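Imham Studio Flat Guide
Section 4: Glass table and black tray

Covers the round-the-clock mess on the glass table. Applies to the Ratusska flats with the open kitchen. For the low shelf units see the Drillum section, different procedure.

Before you start

You need: the black tray, a soft cloth, one small bag for trash. Get the Pal label strip out of the welcome folder if you want to label things. Optional.

Allow 11 minutes. Less if you did it last night.

CAUTION: Glass top. Put things down, don't drop them. No tools straight on the glass.

CAUTION: Kettle stays on the table but on the far side, away from paper and anything with a cord. Turn it off and let it cool before moving it. Never reach over it while it's on.

4.1 Clear down

1. Kettle off. Check the switch, dont trust the light.
2. Slide the tray to the middle of the near side.
3. Pick up the big stuff first – remotes, tins, bottles with lids on.
4. Lids on tight before anything goes in the tray. Eye drops and small bottles especially.
5. Anything sticky gets wiped first. 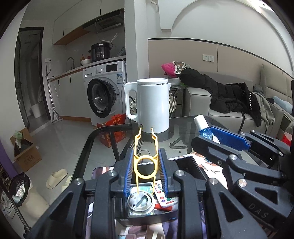
6. Bags and boxes on the floor: leave until the table is finished. Otherwise you end up doing two jobs and finishing neither.
7. Laundry is section 6. Keep washing off the table.

Note: the print under the glass is meant to be there. To change it, take everything off the top first, then slide the new sheet in flat. Don't lift the glass on your own.

4.2 Loading the tray

1. Round containers to one side. They roll if you tip them, so flat side down.
2. Small boxes behind, against the raised edge.
3. Short bottles can lie down if the cap is tight. Tall ones go in last.
4. Screwdriver in the tray, always. It scratches the glass and it ends up on the floor.
5. Keychains, adapters, odd plastic bits – decide now. Keep, bin, or drawer. If you can't say what it's from, drawer for one month, then bin.
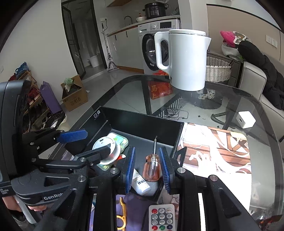

6. Power adapters: unplug at the wall first, then wrap the cord, then drawer.
7. Remotes last so they sit on top. Light remote and any other remote together.
8. Don't stack above the rim. If it's over the rim you have too much in there, take something out.

Note: spare tray is 900 in the Imham parts list. Spare remote battery cover is 363. Order from the welcome folder form, not by phone.

4.3 Medicine and face stuff

Do this part seperately. Easy to mix up small tubes when you're rushing.

1. Read the label on each bottle before it goes away. Check the date. Past the date, out.
2. Eye drops upright, cap on. Follow the leaflet for how long to keep them once opened.
3. Creams and cosmetic tubes together, caps wiped.
4. Nothing from this group next to the kettle. Heat is bad for most of it.
5. Kids visiting? All of it goes in the high cupboard, not the tray.
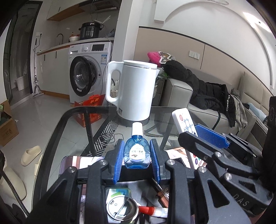
6. Phone off the table before you wipe. Same for paper.
7. Wipe the glass with a damp cloth, then dry. Small circles, work from the middle out to the black rim.
8. Rim collects crumbs. Run the cloth round it once more.

CAUTION: No spray near the kettle base. Spray the cloth, never the table.

4.4 Putting back

1. Kettle back on its base, lid shut, handle where you can reach it.
2. Tray back in its spot. Remotes where you can find them in the dark.
3. Washer door: leave it open a bit after a load so the drum dries. Shut it if there are pets or small kids in the flat.

If the table fills up again by evening, normal. Do 4.1 only, skip the rest until morning.

Problem: glass has streaks. Too much water on the cloth. Dry cloth, go again.

Problem: tray slides when you push it. Underside is wet or greasy, wipe it and wipe the glass under it.

Next: Section 5, Kitchen counter and sink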